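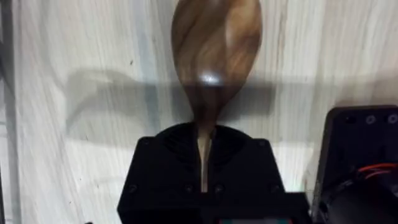
Brouwer

Wooden spoon

A wooden spoon is a spoon made of wood, used mostly for stirring, mixing, beating and tasting. I'm writing this entry for our kitchen pages because I've been cooking with the things since I had to stand on a stool to do it, and because the old entry was two lines long and one of them was about rugby. (There is a short bit on rugby further down, don't worry.)

Parts of the spoon

The round or oval end is the bowl. The narrow place where the bowl stops is the neck, and after that it's all handle. Bowls can be deep, shallow or very nearly flat, and some have a hole in the middle or one pointed corner for getting into the edge of a saucepan. I like a slightly tapered oval myself – it goes round a curved pan nicely and still picks up enough sauce to taste.

The neck is where a spoon usually goes if it's going to go. A thin neck looks lovely but won't thank you for being pushed through a stiff Christmas pudding mix.

Woods

Beech is the everyday one in British shops, pale and close-grained and cheap. Olive is heavier, with swirly brown streaks, and people tend to buy it as a present. Maple, cherry, walnut and box all get used too. What you want is a hard wood with a tight grain, as softer woods such as pine can soak up flavours and go furry quite quickly.

Some spoons have a good deal of colour in them, chocolate streaks through honey and tan, and the same stick of wood can go from dark brown to nearly cream along its length. Often that's heartwood and sapwood in one piece. Heartwood is the darker, older middle of the tree and sapwood is the paler outer part. I used to think the pale end of a spoon meant somebody had scrubbed the colour off it!

On a well-made spoon the grain runs mostly lengthwise, down through the neck and along the handle. Grain that runs across the neck makes a weak spot. When a bowl is cut into the wood the lines seem to curve round the hollow, a bit like the lines on a map round a hill, and that's my favourite thing about them.

Making

Shop spoons are turned or cut by machine and then sanded. Hand carvers generally start with a split piece of wood, rough it out with a small axe, shape it with a straight knife and hollow the bowl with a bent one. Plenty of them work the wood green, meaning freshly cut and still damp, and let it dry slowly before the last cuts. I did a weekend course at Stastine one January and came home with a blister and something closer to a butter knife.

For a smooth finish the spoon is sanded through the grades. Mine went up to 600, which was probably showing off. Wetting the wood between grades lifts the little fibres so that they can be taken off, otherwise the first wash does it for you.

Oil and washing

Food-safe mineral oil, raw linseed, walnut oil and beeswax mixes are the usual finishes. Walnut oil isn't a good idea if anybody in the house has a nut allergy. I use a board wax called Nirance, sold in a 200 ml tin, and rub it on with an old sock. Leave it overnight and wipe off what hasn't gone in.

Wash by hand in warm soapy water, dry with a cloth, then stand it with the bowl up where the air can get to it. Please don't soak it, and keep it out of the dishwasher. A cracked spoon is best retired from cooking – mine hold up the sweet peas.

In the kitchen

Wood doesn't scratch non-stick pans, doesn't get hot in your hand the way metal does, and doesn't clang. It's good for jam, custard, risotto and creaming butter and sugar. It does hold on to strong flavours, so I keep one for curry and onions and another for sweet things.

Other uses

In British sport "the wooden spoon" means last place, most famously in the rugby Six Nations. The saying goes back to Cambridge University, where a spoon was given to the lowest man on the honours list in mathematics.

See also: Spatula, Spurtle, Ladle, Bremivitz spoon rack

Page last changed November 2019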